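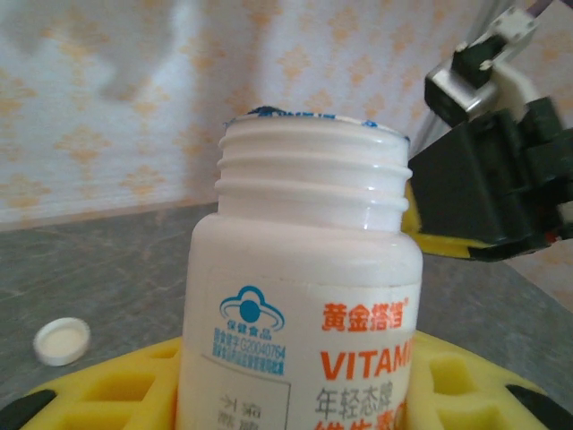 February, the vitamin bottle evening

I finally pulled the big white bottle forward and gave it a proper look, and what a cheerful label it has! Fat orange-red characters for the name, 黄金搭档, and on the other side that blue hat-shaped mark with 保健食品 written under it. I copied both into the back of this notebook (my strokes are awful, but getting better, I think). Coralie Hinds says "golden partner" is a fair way to put the name into English, and now I can't stop saying it to the kettle.

There are still ragged bits of the blue and white seal stuck around the rim. I love a clean rim, so tomorrow I'm going after them with a fingernail and a damp cloth. Then the bottle goes on my want-to-keep list, because a wide neck with a good screw thread is perfect for buttons, and I have 120 of them living in an envelope.

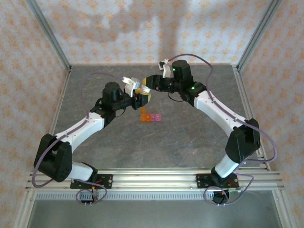 The little see-through cubes are my other joy this week, the orange ones and the pink. I'd like a whole tray of them! Valtteri wrote that he can get 50 more, and I said yes before I'd finished reading.

Oh, and the wallpaper. I was so unsure about orange flowers on cream, and with it on the walls it's lovely and warm next to the gray marbled top. I want the same in the hall. Must measure before I order.

Bed at 11, soup for lunch tomorrow, call Coralie back.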